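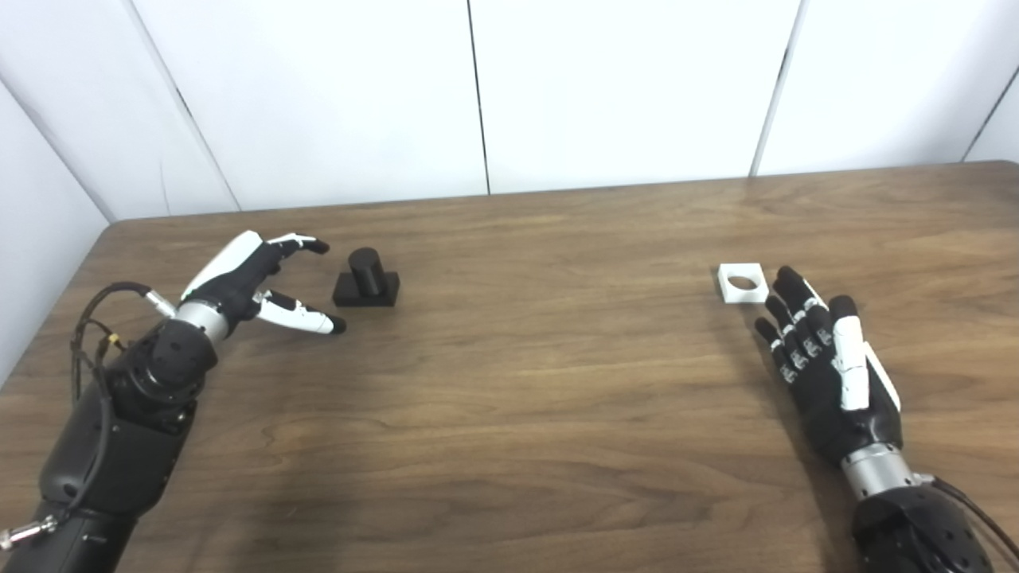
원목 상판은 기름만 먹이면 평생 간다던데요, 웬델 자모라 님이 지난 글에 이런 댓글을 남기셨습니다. 판매 페이지에도 그렇게 쓰여 있고 목공 카페에서도 다들 그렇게 말하는데 왜 굳이 닦는 법까지 따로 배워야 하느냐는 질문이었습니다.

평생 간다는 말은 저도 여러 번 들었습니다. 제 작업대는 3년째에 컵 자국이 났고, 뒤쪽 모서리는 손때가 타서 색이 달라졌습니다. 그래서 그 말을 별로 믿지 않습니다. 기름이 나쁘다는 뜻은 아니고, 기름 한 통으로 관리가 끝난다고 파는 쪽을 못 믿겠다는 뜻입니다. 아래는 제가 나무 상판 테이블을 닦고 손보는 순서입니다. 작은 부품을 올려놓고 끼웠다 뺐다 하는 조립용 테이블이든 밥 먹는 식탁이든 크게 다르지 않습니다.

준비물

부드러운 면 수건 2장
미지근한 물과 중성세제 조금
고운 사포 (흠집이 있을 때만)
마감용 오일 또는 왁스
안 쓰는 헝겊, 집게로 집을 수 있는 것

전용 클리너는 뺐습니다. 헤룰몬트(Herulmont)라는 이름이 붙은 클리너를 선물로 받아서 한 통을 다 써 봤는데, 제 눈에는 중성세제 탄 물과 차이가 보이지 않았습니다. 향은 좋았습니다. 향값이라고 생각하면 사도 됩니다.

1. 마감부터 확인하기

순서를 검색해 보면 대부분 닦는 것부터 시작하는데, 저는 이게 제일 이상합니다. 표면이 도막으로 덮인 상판에 오일을 바르면 스며들 데가 없어서 끈적한 막만 남습니다. 눈에 안 띄는 모서리에 물을 한 방울 떨어뜨리고 11분을 두세요. 물방울이 동그랗게 그대로 서 있으면 도막 마감일 가능성이 높고, 번지면서 나무색이 진해지면 오일 마감이거나 마감이 닳은 상태입니다. 이 시험도 완벽하지는 않습니다. 갓 바른 왁스도 물을 튕겨 냅니다. 애매하면 구입처에 묻는 편이 빠릅니다.

2. 다 치우기

귀찮아도 전부 내립니다. 물건을 이리저리 밀면서 닦으면 바닥에 붙은 모래알이 상판을 긁습니다. 금속 받침이나 각진 블록처럼 바닥이 납작한 물건이 특히 그렇습니다. 들어 올려서 밑면을 손바닥으로 한 번 쓸어 보면 생각보다 까끌까끌한 것이 많습니다. 내린 물건은 쟁반 하나에 모아 두면 나중에 찾지 않아도 됩니다.

3. 마른 수건, 그다음 젖은 수건

먼저 마른 수건으로 나뭇결을 따라 먼지를 걷어 냅니다. 그다음 세제를 푼 물에 수건을 적셔 꽉 짜고, 역시 결 방향으로 닦습니다. 원을 그리며 닦으라는 안내도 많은데 저는 결 방향만 씁니다. 원으로 닦아서 더 깨끗해진 경우를 못 봤고, 빛을 비스듬히 받았을 때 둥근 자국이 보인 적은 있습니다.

짜는 정도가 중요합니다. 수건을 비틀어서 물이 한 방울도 안 떨어질 때까지 짜세요. 닦고 나서 상판에 물기가 고여 있으면 덜 짠 겁니다. 마지막은 맹물 수건으로 한 번, 마른 수건으로 한 번.

4. 자국과 흠집

하얗게 뜬 컵 자국에 마요네즈를 바르라는 글이 아직도 돌아다닙니다. 해 봤습니다. 하룻밤 두었더니 자국은 조금 옅어졌고 냄새가 며칠 갔습니다. 마요네즈 속 기름이 한 일이라면 그냥 기름을 써도 될 텐데, 왜 굳이 마요네즈인지 설명하는 글은 찾지 못했습니다. 저는 마른 헝겊을 깔고 다리미를 약하게 잠깐씩 대는 쪽을 씁니다. 스팀은 끄고, 한자리에 오래 두지 마세요. 도막 마감이라면 구석에서 먼저 시험해야 합니다.

긁힌 자국은 오일 마감일 때만 고운 사포로 결을 따라 문지릅니다. 도막 마감은 사포를 대는 순간 그 자리만 광이 죽습니다. 드롤로브톤(Drolovton)에 살 때 공방에서 3052번이라고 적힌 보수용 크레용을 사다 쓴 적이 있는데, 색이 맞는 날도 있고 안 맞는 날도 있었습니다. 조명에 따라 다르게 보여서 저는 이제 얕은 흠집은 그냥 둡니다.

5. 작은 부품을 다루는 자리 정하기 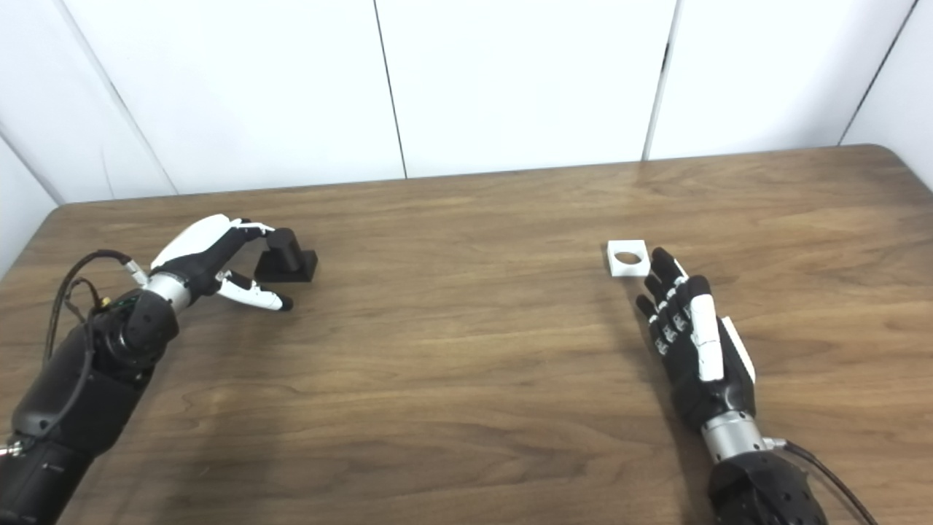
조립이나 끼우기 작업을 하는 테이블이라면 닦는 법보다 쓰는 자리가 상판 수명에 더 영향을 준다고 생각합니다. 늘 같은 자리에서 구멍에 핀을 넣고 빼다 보면 그 자리만 먼저 닳습니다. 저는 한 달에 한 번 작업 자리를 좌우로 바꿉니다. 매트를 까는 방법도 있지만 고무 매트는 오래 두면 색이 배는 것이 있어서, 깔아 두고 잊어버릴 사람에게는 권하지 않습니다. 펠트는 먼지가 끼어서 작은 부품에 보풀이 붙습니다. 결국 맨 상판에서 하고 끝나면 닦는 것이 제일 편했습니다.

받침이 넓은 부품은 밀지 말고 들어서 옮깁니다. 받침 밑에 얇은 펠트를 붙이면 덜 긁히지만, 높이를 맞춰야 하는 작업에서는 그 두께도 거슬립니다.

6. 오일은 얇게, 정말 얇게

헝겊에 조금 묻혀서 결을 따라 펴 바르고, 제품에 적힌 시간만큼 둔 다음 남은 것을 전부 닦아 냅니다. 많이 바르면 깊이 스며든다는 말은 믿지 마세요. 못 스민 기름은 위에 남아 먼지를 붙잡습니다. 리브우드(Livwood) 오일과 하다드(Haddad) 왁스를 반씩 나눠 발라 비교한 적이 있는데, 두 달 뒤에 어느 쪽이 어느 쪽인지 헷갈려서 바닥에 붙여 둔 메모를 봐야 했습니다.

오일 묻은 헝겊은 뭉쳐서 쓰레기통에 넣지 마세요. 마르면서 열이 나고 불이 붙을 수 있습니다. 물에 푹 적셔 두거나 밖에 한 장씩 펼쳐 완전히 말린 뒤 버립니다. 이 부분만은 저도 의심 없이 따릅니다.

7. 얼마나 자주?

정기 관리 주기라는 것이 제품마다 다르고, 짧게 적은 쪽이 대체로 오일도 같이 팝니다. 저는 1번의 물방울 시험을 계절에 한 번 하고, 번질 때만 바릅니다. 작년에는 2월에 한 번 발랐고 그 뒤로는 가을까지 손대지 않았습니다. 난방을 세게 하는 집은 더 빨리 마를 수 있으니 달력보다 상판을 보고 정하세요.

자모라 님 상판이 도막 마감이라면 6번은 건너뛰고 3번까지만 하시면 됩니다. 모서리 시험 결과를 댓글로 적어 주시면 거기에 맞춰 답을 달겠습니다.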